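4.3 Setting up the felt-topped table and folding screen

This section applies to all activity rooms at the Oltville centre fitted with the Coretti table and the four-panel Zuletti screen. It replaces the sheet issued on 22/01/2021. Staff should read section 4.2 (Moving furniture) before proceeding.

Before you start

Confirm that the floor is level and swept. The room plan inside the cupboard door shows the table position. Allow a clear walkway of 100 cm on the open side.

Positioning the table

1. With a second person, lift the table by the underside of the frame. Do not drag it.

2. Set the table down on the floor marks and check that all feet are in contact with the floor.

3. Brush the felt in one direction with the soft brush supplied. Do not use a damp cloth or spray cleaner.

CAUTION: Adhesive tape must not be applied to the felt. It lifts the fibres and voids the cover warranty.

Positioning the screen

4. Carry the screen folded and upright. Hold it by the posts and keep fingers clear of the hinges.

5. Stand it behind the table and open the two centre panels until they run straight along the back edge.

6. Angle each outer panel inward along the side of the table. The screen is not stable if all four panels are opened flat.

7. Test each post with light hand pressure. If the screen rocks, increase the angle of the outer panels.

NOTE: The woven slats are not load-bearing. Do not hang bags, coats or notices from them.

Laying out sorting items

8. Place the items from the mixed tray on the felt, well spaced. Small parts such as binder clips should be laid where their colour stands out from the teal-blue surface.

9. Lay bottles on their side with the cap screwed on firmly. 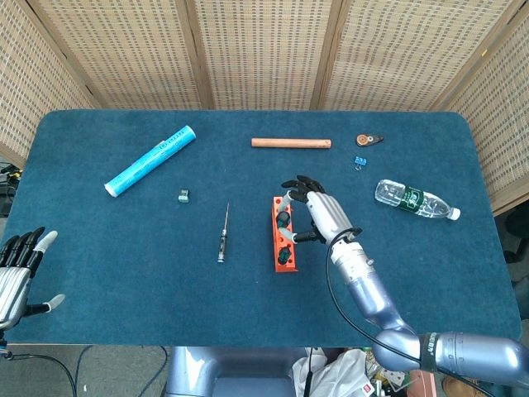 10. Place precision screwdrivers flat on the felt. They must be returned to the tool roll at the end of each session.

CAUTION: Small parts are a choking hazard. Rooms used by children under three must use tray B.

Packing away

11. Return the items to the tray and check them against the list in the lid.

12. Fold the screen before moving the table. Store it upright against the wall.

Replacement felt is ordered through Pangilinan under item 106. Report damaged slats to the centre office on extension 49.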